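機械は箱に小物をしまえるか
生活工学演習 グループ課題 最終報告
提出日 2018年3月15日

1 はじめに

家事ロボットの紹介記事を読んでいると、皿洗いも洗濯物たたみも数年のうちに片づくような気がしてくる。私たちの班は、その数年がいつ始まるのかを疑うところから出発した。床を掃く機械はもう売られているし、よく働く。ただ、掃除機を走らせる前に床のものを拾うのは人間である。その「拾ってしまう」作業に話を絞ることにした。

テーマを決めた段階では、食器の片付けと衣類の片付けも候補にあった。食器は割れるのでやめた。衣類は先行する班がすでに扱っており、その報告書を読んだかぎりでは、たたむ前に一枚を山から取り出すところでほぼ全部の時間が使われていた。小物のほうがまだ見込みがあるだろう、というのが当初の班内の意見で、筆者は反対だったが多数決で負けた。

2 課題の設定

ふたのない箱に、大きさも手触りも違う小物をしまう。これだけである。人間なら子どもでもできるし、途中でテレビを見ながらでもできる。

小物には編みぐるみ、毛糸、ひもの束、巾着、木の板を含めた。工場の部品と違って、置くたびに形が変わるものが大半を占める。逆に木の板のように硬いものは、つかむのは楽でも箱の中で場所を取り、向きを間違えると他のものが入らなくなる。この二種類が混ざっているところが家の中らしいと私たちは考えた。

完了の条件は「すべての小物が箱の縁より下に収まること」とした。きれいに並んでいるかどうかは問わない。かなり甘い条件だと思う。
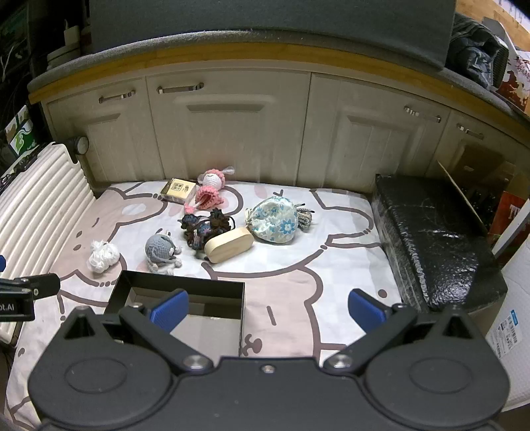 二本指の把持具を選んだ理由は、価格と単純さである。五本指の手も検討したが、見積もりの段階で演習の予算を超えた。それに、五本指が家庭に入ってくるのは二本指が仕事を覚えた後だろうから、先に二本指の限界を見ておくほうが順序としても正しい。

試行は二通りに分けた。一つは人が把持具を手に持ち、自分の目で見ながら小物をつかむもの。もう一つは、卓上アームのNorkauに把持具を付け、あらかじめ教えた動きを再生させるものである。前者は機械の試行と呼べるのか、という批判は中間発表でも受けた。私たちも呼べるとは思っていない。指先の形が足りているかどうかだけを、判断の部分から切り離して調べるための試行である。

3 公開動画の調査

試行の前に、メーカーが公開している片付けの動画を7本見た。合計で2246秒ある。対象はNorkau、Sirkura、Katonaの三機種で、Plastardは動画が見つからず、販売店の説明文しか手に入らなかったので表から外した。

見るときは、次の点だけを記録した。再生速度が上げられているか。途中で場面が切り替わるか。つかみそこねた場面が残っているか。人の手が画面に入るか。

早送りの表示がないのに壁の時計の針が速い、という動画が一本あった。Sirkuraのものは正直で、画面の隅に倍率が出ている。倍率を戻して計算すると、積み木を箱に入れ終えるまでに人間なら夕食の支度ができる。Katonaの動画は最も見栄えがよかったが、つかむ対象が全部同じ大きさの立方体で、色まで分けてあった。あれは片付けというより仕分けに近い。

つかみそこねた場面が残っていた動画は一本もない。失敗がなかったのかもしれないし、切ったのかもしれない。動画からは区別できないので、ここでは判断を保留する。

4 試行の結果

試行は全部で387回行った。一回の試行は、小物を一つつかんで箱の上で放すまでである。記録係は交代で務め、判定に迷ったものはRaluca Onuさんが録画を見直して決めた。Onuさんの判定は厳しく、箱の縁に引っかかったものは失敗に数えられている。

手持ちの試行では、ほとんどの小物が最後には箱に入った。ここだけを取り出せば、指先の性能は足りていると言えそうに見える。しかし録画を見直すと、持っている人間がずいぶん余計な仕事をしている。手首をひねる、いったん置いて持ち直す、指先で少し押して寝かせてからつかむ、といった動作である。本人たちに聞いても、そんなことをした覚えはないと言う。無意識にやっているのだから、手順書にも書けない。

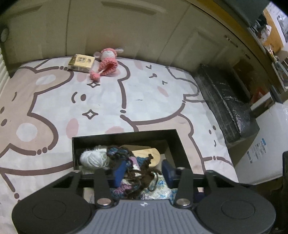
最も手こずったのは毛糸である。端をつかめば本体が残り、真ん中をつかめば端が垂れる。垂れた端は隣のものに絡み、次の小物を持ち上げたときに一緒に出てくる。箱に入れたものが出てくるという事態を、私たちは記録用紙に想定していなかった。急いで欄を一つ足したが、初日の分は空欄のままである。

巾着は予想よりやさしかった。口のあたりにひもが集まっているので、指がかかる。ただし中身が片寄っていると持ち上げた途端に回り、放す位置がずれる。

アームの再生による試行は、教えた位置から小物が指一本分ずれただけで空振りになった。これは装置の欠点というより再生方式の限界で、最初からわかっていたことではある。それでも実際に見ると気が滅入る。何もつかんでいない指が丁寧に箱の上まで運ばれ、丁寧に開く。班員の一人は途中から見るのをやめて、記録だけ音で取っていた。

5 「入った」と「片付いた」の差

完了の条件を縁の高さで決めたことは、後になって問題になった。条件を満たした箱でも、次に何かを取り出そうとすると全部が動く。家庭での片付けは、取り出す日のことまで含めての作業である。母に録画を見せたところ、「これを片付いたと言うなら、うちはいつも片付いている」と言われた。返す言葉がない。

人間は箱に入れる順番を考えている。硬いものを奥か底に置き、柔らかいもので隙間を埋め、よく使うものを手前に残す。順番を決めるには、まだ床にあるものも見ておかなければならない。今回調べた三機種の説明書には、一個ずつの把持については細かく書いてあるのに、順番についての記述がなかった。 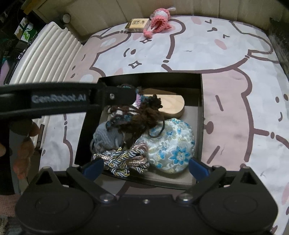

図3 箱に入った小物。花柄の袋、茶色の毛糸、木片、ひもの束など。

6 考察

私たちの結論は、少なくともこの課題については「まだできない」である。中間発表では「条件を整えればできる」と書いたが、取り下げる。条件を整える作業、つまり小物を離して並べ、向きをそろえ、毛糸をまとめておく作業は、そのまま片付けの大部分だからである。そこまで人がやるなら、箱に入れるところまでやったほうが早い。

反対意見も載せておく。Onuさんは、手持ちの試行の録画こそ価値があると考えている。人間が二本の指だけでどう工夫したかが残っているので、それを大量に集めて学習させれば、順番も持ち直しもいずれ機械が覚えるという見方である。筆者は半分しか同意できない。持ち直しは覚えるかもしれない。だが、何を手前に残すかはその家の人の都合で決まり、録画には映らない。

店舗の棚についても触れておく。7月の中間調査で見学した雑貨店では、同じ商品が同じ箱で届き、置き場所も決まっていた。家庭より条件はずっとよい。それでも店長の話では、手間がかかるのは客が戻し間違えた品を見つけて直すことだそうで、この部分は家庭の小物と変わらない。工場でできているから店でもできる、店でできれば家でもできる、という説明をよく見かけるが、段差の大きさがそれぞれ違うと思う。

7 反省と残った課題

録画の保存形式が班員ごとにばらばらで、見直しに余計な時間を取られた。判定者が一人に偏った点も改めるべきだった。別の人が同じ録画を判定してどれだけ一致するかは調べていない。

小物の種類も片寄っている。班員が家から持ち寄ったものなので、手芸品が多くなり、文房具や薬の小箱のような、どの家にもある硬い小物が少ない。こちらを増やせばアームの成績は上がるはずで、私たちの結論が厳しめに出ている可能性はある。

次の班に引き継ぐなら、しまう作業より先に、箱から一つだけ取り出す作業を勧めたい。必要な小物6点と記録用紙の改訂版は、演習室の棚の下段に置いてある。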